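Teaching the Grip

Household robots still fail at small, cheap, see-through things. Atine, an automation firm that spent most of its history on warehouse picking, has put its newest group to work on that problem, and its method starts with people holding the tools themselves.

The project is called Passide. An operator takes a gripper in each hand and does a job the way a person would, while the system records finger opening, wrist pose and video from each tool. There is no robot arm in the loop. The recorded motion is later fitted to a two-arm machine, whose reach and joint limits decide which takes can be used.

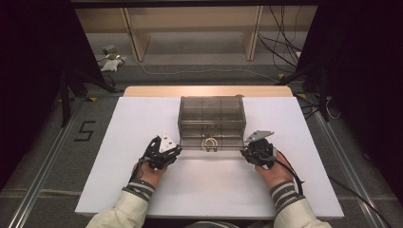
Fitting is where the losses occur. A person leans, shifts weight and bends an elbow without thinking, and an arm bolted to a bench can do none of that. In the first round, 21 percent of the takes asked for a wrist angle the arms could not hold. Operators now work to a short set of rules: elbows low, no crossing of the hands, a brief pause before each contact.

The alternative is remote control, in which the operator drives the real arms through a pair of leader handles. Every take is then feasible by definition. It is also slow – a drawer that takes a few seconds by hand can take most of a minute through the handles – and the operator feels little of the contact force. Atine keeps one such station, built by Pradetti, and uses it mainly for corrections after a trained policy has gone wrong.

Clear and tinted plastic is a hard case for both methods. Depth sensors read through it or return noise, and reflections move when the camera moves. Passide relies on the view from the fingers, where the edge to be gripped fills much of the picture in the last moments of approach.
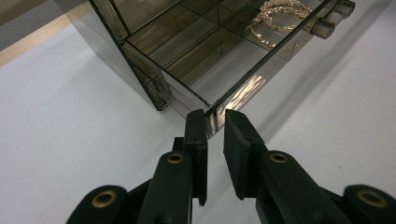
Sowa, which trains its own arms entirely by remote control, objects that a view this close teaches the robot where an edge is and very little about how hard to squeeze it, and that thin acrylic will crack long before the camera sees anything wrong.

The Passide group accepts part of that. Its current tools measure finger opening but carry no force sensor, so grip strength has to be inferred from how far the pads close. A version with strain gauges is due for trials in November.

The data set for box and drawer tasks now holds more than 4,000 takes, of which 300 came from the remote station. A policy trained on the mix finished 67 percent of its test runs. Most failures came at first contact, when one pad landed early and turned the box before the other could close.
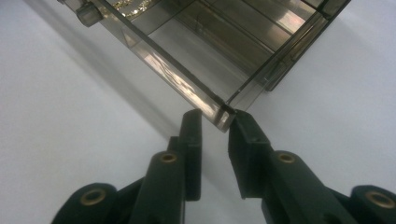

Gripper pads at the corner of a smoke-tinted box.

Corner approaches are being recorded again at several box angles, with the pause before contact made longer. The same tasks will then be repeated under dimmer lighting.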